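Morov Hand-Held Gripper Pair – Operator Manual
Section 7: Finger Jams, Slipped Linkages and Cable Faults

Revised October 8, 2021. Replaces the August revision of this section.

7.1 Before you start

This section covers the faults that stop a session or spoil a recording. It applies to both the left and right grippers in the Morov pair, used with the Hevent recording software. For faults in the head unit, see Section 9.

CAUTION: Pinch hazard. The linkage arms close with the fingers. Keep your free hand away from the joints while the other hand is on the handle. Do not reach between the fingers to clear an object until the gripper is parked (see 7.2).

CAUTION: Do not wear loose sleeves or bracelets. They can catch in the outer linkage arms.

7.2 Parking a gripper

1. Say "stop" out loud so that anyone else at the table knows work has ended.
2. Lower the gripper until the fingers are a hand's width above the table.
3. Open the fingers fully and release the handle lever.
4. Press PAUSE in Hevent. The status line changes from RECORDING to HELD.
5. Lay the gripper on its side with the fingers pointing away from you.

Note: If the status line stays on RECORDING, unplug nothing. Press PAUSE again and wait for the line to change. Pulling a cable during recording can damage the file.

7.3 Fingers stuck in a container

This is the most commonly reported fault. It happens with boxes, trays and dispensers that have a narrow opening, a hinged lid or a raised trim. The fingers go in closed, open inside the container, and then will not come out past the edge. Thin, stiff packets make it worse, as they can wedge between the finger pad and the wall.
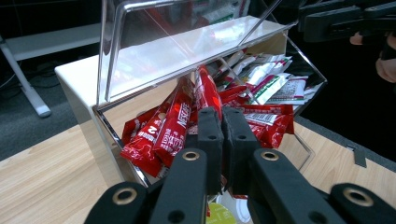
Do not pull. A hard pull puts a side load on the joints and can push a bushing out of its seat. It can also crack the container.

1. Stop and hold the gripper still.
2. Have a second person steady the container with a flat hand on the side farthest from the fingers.
3. Release the lever slowly. If the fingers are holding an object, let it drop.
4. Close the fingers with light pressure until they touch.
5. Back the gripper out along the same line it went in.
6. If it still catches, park the other gripper and lift the container lid clear by hand.
7. Mark the take as FAULT in Hevent. Do not mark it as a retry.

Note: Delić soft pads can tear at the hole near the fingertip after a jam. Look at both pads before the next take. Replace them as a pair even if only one is torn.

7.4 Error 2239: finger position lost

Hevent shows this error when the finger reading jumps farther than the linkage can move. The counter next to the message may read as high as 2,239. The number is a raw value and does not need to be reported.

Usual causes are a bushing that has moved, a linkage arm that has slipped on its pin, or a cable plug that is partly out.

1. Park both grippers.
2. Check that the cable plug is fully home. Turn the collar until it stops.
3. Open and close the fingers by hand. Both should move by the same amount. If one lags, go to step 5.
4. Select ZERO in Hevent with the fingers closed, then again with the fingers open. If the error clears, return to work.
5. Check each bushing. It should sit level with the face of the arm. Press a raised bushing back with the plastic tool from the kit. Do not use pliers.
6. If the error returns within the same session, tag the gripper and take it out of use.

CAUTION: Do not oil the bushings. Oil spreads to the pads, and the gripper will drop objects.

7.5 Cable snags in two-handed work

Two-handed takes fail more often from cables than from anything in the grippers. A snagged cable tugs the wrist just as the fingers close, and the take looks like a missed grasp. Set the cables before every take. Each one should leave its gripper and run down its own side of the table, left cable on the left and right cable on the right, without passing in front of the object.
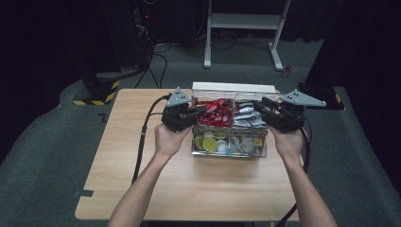

Clearance between the grippers matters as much as the cables. The fin plates stand higher than the hands and are easy to forget when your eyes are on the fingertips. With one gripper on each side of a clear organizer box, fingers pointing inward, keep the fins upright or tilted outward. If the box has a raised panel at the back, come in from the sides and stay forward of it. A knocked fin shifts the tracking even when it looks straight, so run the fin check in Section 5 after any contact.

If a cable snags during a take:

1. Stop moving both hands.
2. Park the gripper that is free first, then the snagged one.
3. Trace the cable from the gripper toward the cabinet and free it by hand.
4. Look for flattened or split jacket. A damaged cable must be replaced. Do not tape it.

Spare cables are Verkari type, length 900 mm or longer. Shorter cables will reach the table but leave no slack for a full arm swing.

7.6 Taking a gripper out of use

Tie a red tag to the handle, write the error and the take number on it, and place the gripper in the repair bin with its cable attached. A tagged gripper goes back into service only after the full zero and fin checks have passed.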